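Section 5: Setting Up a Book Project and Getting It Out in One Piece

Read this section before you import anything. It covers Tirkero, the drafting program, and Fasten, the add-on that turns a finished draft into a file a printer or an e-book store will take. I wrote it for the members of the Stoltham writing group, most of whom bought the program after reading the sales page. The sales page says set-up takes a minute. Plan on an evening.

5.1 What you need first

Your draft, in one file or several. A folder on your own computer with nothing else in it. The license code from your receipt, which is easy to mistake for the order number (the code has dashes in it, the order number doesn't).

Note: The program offers to "discover" your writing by searching your whole computer. Say no. When I said yes, it pulled in a tax letter and two recipes and called them chapters.

5.2 Creating the project

1. Open Tirkero and choose New, then Blank Project. Skip the templates for now. The one called Novel sets up three acts, a midpoint and something called a pinch. If your book has those, fine, but you shouldn't have to find out from a menu.

2. Type a working title. You can change it later in the program, but the folder on your disk keeps the first name forever. Pick something you won't mind looking at.

3. Under Save Location, click Change and point it to the empty folder you made. The default location is the company's online storage. I have no proof that anything bad happens there. I also couldn't find a page that says what happens to your book if you stop paying.

4. Turn off Daily Goal. It comes set to 600 words and turns the corner of the screen red until you reach it. Some people like this. If you do, leave it on, and check whether the words are any good after a week.

5. Click Create. The project opens with one empty chapter. Don't delete it yet, as the import step needs somewhere to put the first file.

5.3 Importing the draft

1. Go to File, then Import. Choose your draft.

2. When asked how to split it, choose By Heading. The other choice, Smart Split, looks for places where it thinks a scene ends. On the Lambrakis manuscript, our test book for this guide, it found a scene break in the middle of a letter.

3. Wait for the bar to finish. It stops for a while near the end and looks frozen. Leave it alone.

4. Open the chapter list and count the chapters against your own list. Ours should have had 16. If yours doesn't match, use Undo Import and check that every chapter title in the original is marked as a heading and hasn't just been made bold.

5. Look at the first and last line of each chapter. This is dull work, and the program claims to do it for you with a green check mark. The green check mark means the file opened. It does not mean the words are all there.

Caution: Import strips out comments without asking. If an editor has left notes in your file, keep the original somewhere safe and work with both open.
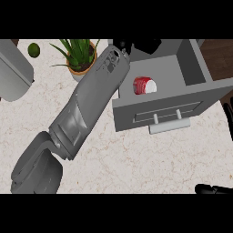
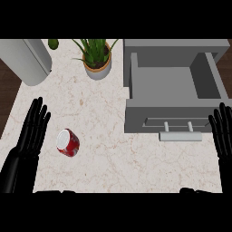

5.4 Spelling, style and the "Voice Score"

1. Open Settings, then Language. Choose your version of English by hand. Auto-detect decided that a book set in Ohio was British on the strength of one character who says "whilst."

2. Add your invented names to the project dictionary before you run the first check. Place names too. Otherwise you will click Ignore until your wrist hurts.

3. Run Spelling by itself first. Fix what's wrong.

4. Run Style only if you're curious. It flags every sentence over a certain length and every word ending in "ly." On the Lambrakis book it raised 3,068 suggestions. I read all of them. A few were useful, mostly repeated words I had stopped seeing. The rest would have sanded the book flat.

5. Turn off Voice Score. I've read the help page on it more than once and still can't say what is being measured. I pasted the same paragraph in twice and it came back with two different scores.

Note: Never click Accept All. There is an Undo, but it only goes back as far as the last save, and the program saves on its own whenever it feels like it.

5.5 Backups

1. Go to Settings, then Backup, and set a second location. Use a thumb drive or another disk. A second folder on the same computer doesn't count.

2. Set backups to On Close.

3. Close the program, open the second location, and look for the file. Then open it. A backup you haven't opened is a rumor.

4. Once a month, export the whole book as plain text as well. It's ugly and has no italics – but any computer can read it, and I'd rather put back italics than chapters.

5.6 Exporting with Fasten

Fasten is sold separately, though the button for it sits in the main program whether you've bought it or not. If all you want is a file to send to an agent, you don't need it. Use File, then Export, then Document, and stop there.

For a printed book:

1. Click Fasten, then Print.

2. Enter the page size your printer gave you. Don't pick from the list of "popular sizes" unless the printer named one of them.

3. Check the inside margin. The default is too narrow for a thick book, and the preview won't show it, as the preview lies flat and a real book doesn't.

4. Leave Decorative Openers off until the plain version comes out right. They change the page count, and then your cover won't fit the spine.

5. Export, and read the file all the way through in some other program. Watch for scene breaks that land at the top of a page and vanish.

For an e-book, choose Fasten, then Reflow, and leave everything else as it is. Then put the file on the oldest reader you can borrow. If the table of contents works there, it should work on the new ones.

Caution: The Publish button next to Export sends your book straight to the company's own store. There is one box to confirm and it is already checked. Stay away from that button unless you have read the store terms, including the part on the second page about exclusive rights.

5.7 If something goes wrong

Chapters in the wrong order: drag them in the list, then close and reopen the project. The list doesn't always save until you do.

Italics missing: import again from the original, with Keep Formatting checked. Fixing them by hand takes far longer.

License not accepted: type it in. Pasting adds a space at the end.

Checked against the current version on Sunday, November 25, 2018. The August update moved two of these menus, so expect the next one to move them again.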